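Two arms over one bench: speaker notes
Talk for the shared workshop open evening, February

Start with what we built. Two arms hung over a wooden bench, one gripper on each, all run from one desktop computer. The project is called Kestesitz.

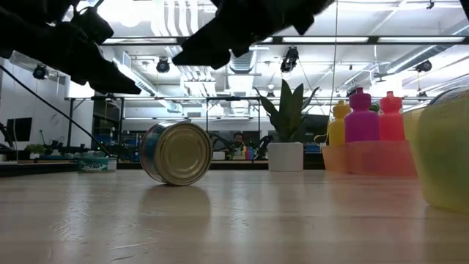

The first job we gave it was tidying. Pick up a can, set it upright, put bottles in a tray. Sounds small. It took us most of the winter to get a version I would let run with people in the room.

Mounting. We went overhead because the bench is shared and people want the legs and edges clear. Downside is sag. A long reach moves the fingertips by a few millimeters, and you have to measure that and correct for it. Show the sag plot here if the projector is working.

Fingers. The first set was printed with a flat pad. Flat pads are fine on boxes and poor on anything round. The second set narrows toward the end, so it can get down beside a bottle without knocking the next one.

Cans. A can on its side rolls if one finger touches before the other. We slowed the last part of the close and the rolling mostly stopped. Shiny lids are still a problem for the depth camera. So is the varnish on the bench, which gives back a reflection that the software sometimes takes for part of the object. Matte mat fixes it. We keep not buying the mat.

Soft bottles. Set the grip force low and check it again when the bottle is half empty.

Cost. The brackets and bolts came to 408 dollars, more than I had planned. Motor drivers are from Bovura, used. Cetico sold us the cable, and I would buy a longer run next time.

Safety. Stop button at each end of the bench. Arms park high before anyone reaches in. Say this part slowly.

Numbers, if asked. Best run so far is some 8 minutes with no one stepping in. Most runs are shorter.

Next up: a lighter wrist, then handing an object from one arm to the other. The drawings are in the Kestesitz folder on the workshop computer. Take questions, then let people try the jog controls.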